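Pressemitteilung
Wurkberg, 7. Mai 2019

Tudik macht den Stadtplan wieder zum Anfassen

Ich gebe es gern zu: Ich habe mich in Wurkberg schon öfter verlaufen, als mir lieb ist, und das trotz Handy! Deshalb freue ich mich riesig, dass unser kleiner Verlag Tudik jetzt den ersten Faltplan für die Stadt und das Reytal herausbringt. 122 Wanderziele stehen drin, dazu alle Brunnen, Bänke und die Badestellen an der Rey (ja, auch die hinter dem alten Wehr).

Am längsten haben wir über die Faltung gestritten. Ein Plan muss sich im Wind mit einer Hand aufklappen lassen und danach wieder in die Jackentasche passen.
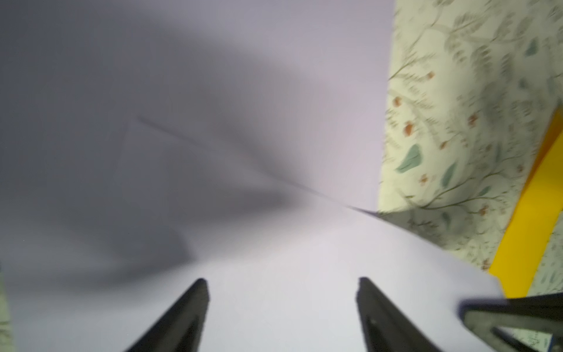
Gedruckt wird bei Grodomar, gleich unten am Fluss, in einer ersten Auflage von 4000 Stück. Das Papier hält einen Regenschauer aus, ein Vollbad in der Rey eher nicht. Auf der Rückseite haben wir sechs Rundwege beschrieben, zwei davon gehen auch mit Kinderwagen. Mein Liebling ist der Weg über die Streuobstwiesen, weil man am Ende direkt beim Eiscafé herauskommt.

Die Wege bin ich alle selbst gelaufen, die meisten im November und bei entsprechendem Matsch. Wer trotzdem einen Fehler findet, schreibt uns bitte, wir sammeln schon für die zweite Auflage!
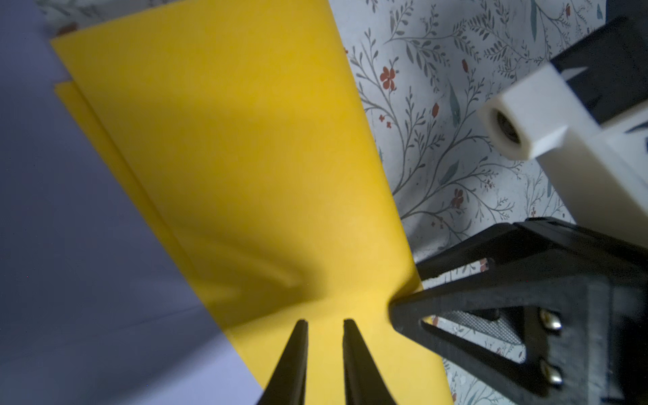
Wo es den Plan gibt

Ab sofort in der Buchhandlung am Markt, in der Touristinfo und direkt bei uns im Verlag. Rezensionsexemplare schicke ich gern zu, eine kurze Nachricht an die Pressestelle von Tudik genügt.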